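4.2 What happened to the clearing work

The Kadik trial was sold to staff at the Grorport site as a way to get rid of the dullest part of the shift, the clearing of lunch tables. Managers told us the arms would free up 60 minutes per worker per day. We found little support for this. Over 3 weeks we logged 420 clearing tasks, and in most of the sessions we watched, someone stayed within reach of the table for the whole run. The minutes saved on wiping and sorting were spent on waiting.

Waiting is also work, though the site's time sheets had no code for it. Larysa Zakharchenko, a shift lead, told us she used to clear a table while talking to people and now had to "sit and look at a cup." Two of her coworkers said much the same. Evaristo Fabbri liked the change and said his back hurt less, but he had moved to the early shift in May, and we cannot separate the two.

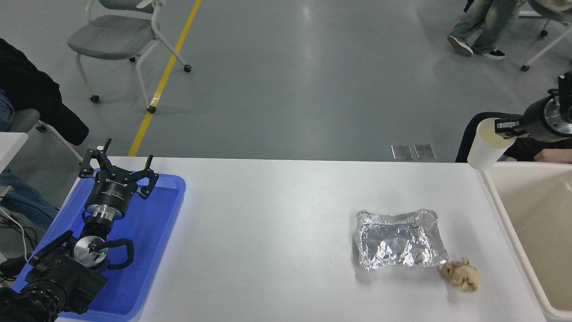
Figure 3. Clearing task at the trial table. The right arm holds a paper cup over the corner of the bin; a foil package is still on the table. People are seated on both sides.

Earlier reports on such trials (Hutsuliak and Tamura, among others) count a task as automated when the arm finishes it without being touched. By that measure the trial did well. We doubt the measure. It leaves out the person in the chair, whose hours were paid from the same budget as before and whose job title did not change.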